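9/9/24

Up before six and couldn't wait to get to the kitchen! Diane Paquette dropped off the preserving pan last night, the big one her mother used, and I have been thinking about jam ever since. Proper jam season at last. I did the first batch before breakfast with the windows open and the radio on, peach with a bit of lemon and a split vanilla pod, and the whole house smelled wonderful by seven.
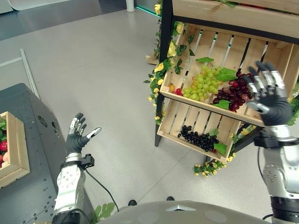

Do peaches need added pectin? Mine got by on lemon juice and patience, though the set is soft and it slides off the toast if you're not quick.

Eleven jars from that batch, all lined up on the sill. I keep going back in to look at them. Carys called while I was wiping down the stove and we talked for 48 minutes, mostly about her move to Thibodeau Street and whether plums want cinnamon (she says never, I say a little). She still has two jars from May, the strawberry, and she's hiding them from her sons.

Grape is tomorrow's job and I'm so excited about it. I've never made grape!

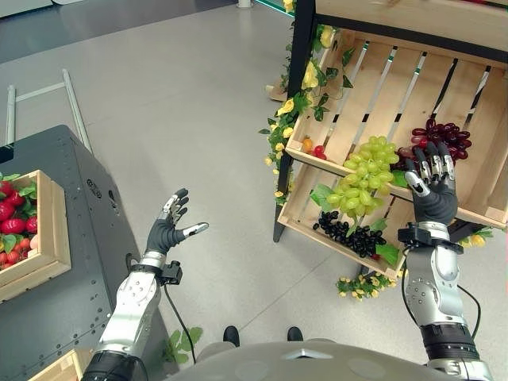 Pak-hei wrote his recipe out for me on the back of an envelope: skins off, simmer the pulp, sieve out the seeds, then put the skins back in for color. He uses 200 grams of sugar less than my old book does and swears it keeps fine in the fridge. I'll try it his way first.

Need more lids, and labels that don't peel. Also must return Diane's funnel, which I found in with the baking trays. Bed early, feet sore, fingers still sticky.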